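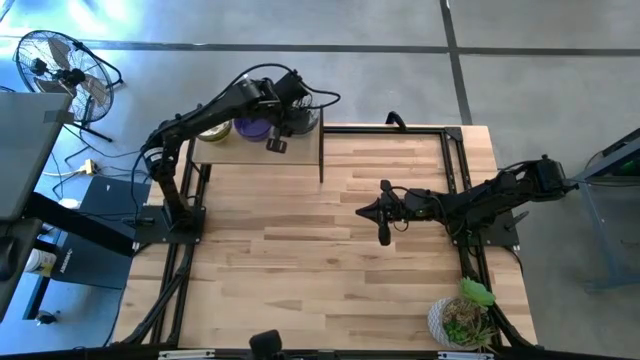
**Plillthorpe Bowl Set** – data card, revised 13 February 2022

Maintained by Ginette Gagnon and Mervin Lachance for the Drovarura project. The set holds 50 teleoperated episodes of bowl handling, recorded on a two-arm table. It is intended for training imitation policies and for checking the Milo loader.

## Contents

- `episodes/` – joint positions and gripper commands for both arms
- `views/` – video from the fixed cameras, synchronized to the arm logs
- `splits.json` – 6 episodes are held out for evaluation

## Recording conditions

1. Bowls and tubs differ in color and are placed anew before each episode.
2. Room lighting is left on, and the wood tabletop shows reflections in some views.
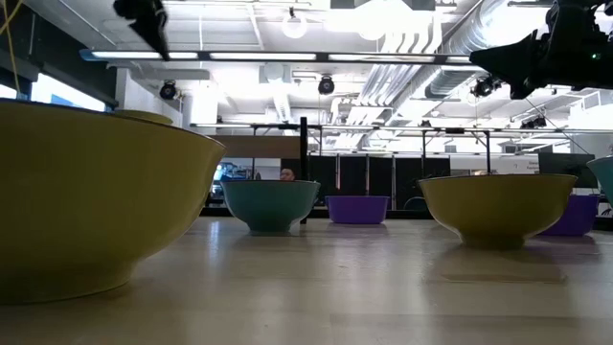
## Known limits

People may appear in the background. Episodes shorter than 10 seconds were removed. Requests for access go to Ms. Gagnon.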